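Why Students Stop Eating Breakfast

My project for Liang College – statistics module, second year

I picked breakfast because I stopped eating it in my first semester and wanted to know if it was just me. My supervisor, Lanying Qin, thought the topic was too broad, so I cut it down to one question: what changes when people move out of their parents' home?

I put together a short survey and sent it to 465 students. I got 200 answers back, which made me really happy (Craig Chisholm had bet me lunch I'd get half that!). I threw out anyone still living at home, and then Shiyu Hou helped me sort the written answers into groups, because some people had typed whole essays about toast. 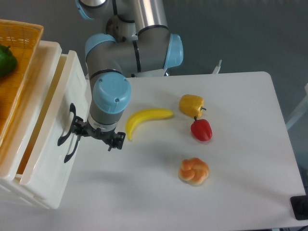 White table and white plastic storage unit.

The biggest group, 89 people, said they skip breakfast on days with an early class. I expected money to come first, but it was way down the list. Lots of people told me they buy cereal and then forget it exists. One person keeps it in a suitcase!

I also asked what people would eat if it was sitting right in front of them. Fruit won by a mile, with bananas at the top – no peeling knife, no bowl, no dishes. Vegetables hardly got a mention, apart from two fans of peppers and eggs. 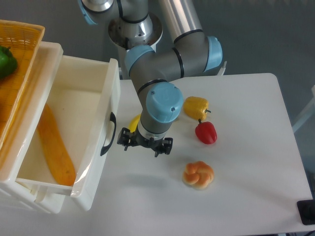 What went wrong

My question about sleep was badly worded. I asked "Do you sleep enough?" and of course everybody said no. Peiyu Bai pointed out that I should have asked for bedtimes, and she was right, so I left that part out of the results. I also sent the survey in March, right before midterms, when nobody's mornings are normal.
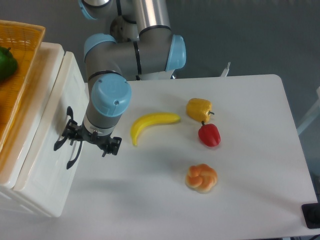
Gray arm with light blue joint caps, over the white table.

If I did it again I'd ask the same people twice, once in a quiet week and once in a busy one. I'd also keep the comment box, even though it took forever to read. Some of the best stuff was in there, like the guy who eats cold dumplings on the bus and calls it brunch.

Thanks to Xiaoqing Dong for checking my percentages twice. The full question list is in the appendix.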